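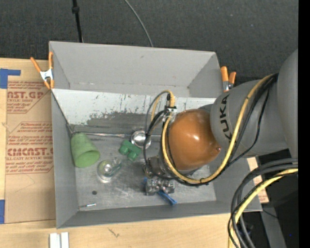

Bins, tubs and clamps: keeping a bench in order

Most benches collect small things. Cups, pins, offcuts, a brush, the odd bit of plastic from a job finished weeks ago. One open bin on the bench deals with most of it, as long as the bin stays where you put it and gets emptied.

Choosing the bin

Go for sloping sides over straight ones. You can get your hand in to the corners, and small parts slide back down to the middle. No lid. A lid becomes a shelf within a day and then nothing goes inside.

Mine came from a clearance at Hoxha and is 16 cm deep. Anything deeper and you end up tipping the whole lot out to find one screw. Scratches and worn paint don't matter, but feel along the rim for sharp spots and take them off with 80 grit paper.

Holding it still

A light bin creeps across a wooden top every time you reach in. Spring clamps on the upper corners will hold it against a batten fixed to the bench. Use two. With one, the bin swings round. Bright clamps are worth having as they are easier to spot when you want them back. If the jaws have lost their rubber tips, wrap them in a bit of old inner tube.

Screwing the bin down also works, but then you can't carry it to the sink — and it will need the sink.

What goes in

Light, dry things you will use again this week. Plastic cups for mixing or for holding screws are fine, laid on their sides so they don't fill with dust. Keep glass out if you can. Pins and bent bits of wire should go in a jam jar with a lid, because they work their way into the corners and you find them with a fingertip.

Blades never go in. Nor do oily rags.

Emptying it

I do mine at the end of the afternoon. Large things out first, then a magnet wrapped in a plastic bag for the small metal, then a stiff brush. Turn the bag inside out over the jar and the pins drop off.

For a proper wash, use warm water at 60 degrees with washing-up liquid, rinse, and stand the bin on end to drain. Dry metal bins with a cloth or the seams will rust, especially in January in an unheated shed.

Sheet material

Leave the cardboard on acrylic sheet until you are ready to cut it, and write the thickness on a strip of masking tape. Used card is handy afterwards as a bench cover for gluing.

Ngozi Edet, Fultthorpe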